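Fovow Robotics Club
Pre-session checklist, handheld gripper pair, coat folding task
June 29, 2024

1. Finger pads seated, no peeling at the tips: OK
Comment: The blue pads still have great bite. Keep wiping them down after each session, it clearly helps!

2. Screws on the linkage snug: OK after tightening
Comment: One on the left unit took a quarter turn. Please check by hand before you reach for the driver.

3. Cables clear of the fingers through full open and close: OK
Comment: Much better routing than last time. Leave slack at the wrist.

4. Both grippers close evenly: OK
Comment: Smooth as anything. Whoever greased these, thank you.

5. Work surface flat, garment laid out with the front up and sleeves free: OK
Comment: We're on coats now, and I love this stage. A collar and two long sleeves are so much harder than the towels we started with (and so much more fun to watch).
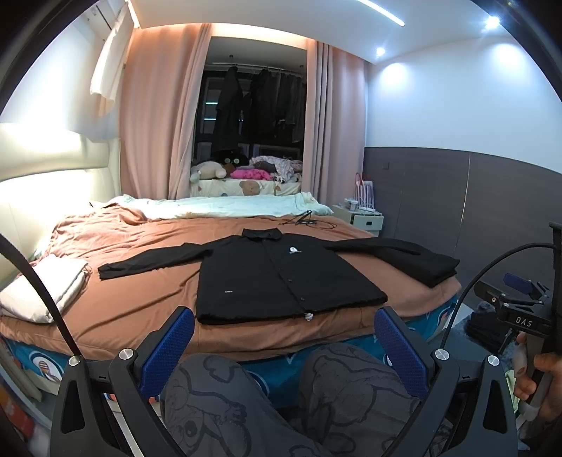 Start every fold from the sleeves and go slowly. Fast grabs pinch the lining, and then the whole run has to be thrown out. Our count stands at 2,639 runs, with 953 of them on coats, and I would love to see coats pass 1,000 before the Mirkari meet in September.

6. Walking path clear, shoes on, nothing to trip over: FIX
Comment: Bags go against the wall, please.

7. Break every 8 runs: OK
Comment: Wrists get tired before you notice. Swap partners and stretch.

8. Spare pads in the kit: FIX
Comment: One pair left. Order more from Faritz this week.

Cleared to run once 6 is done. Item 8 can wait until the next session.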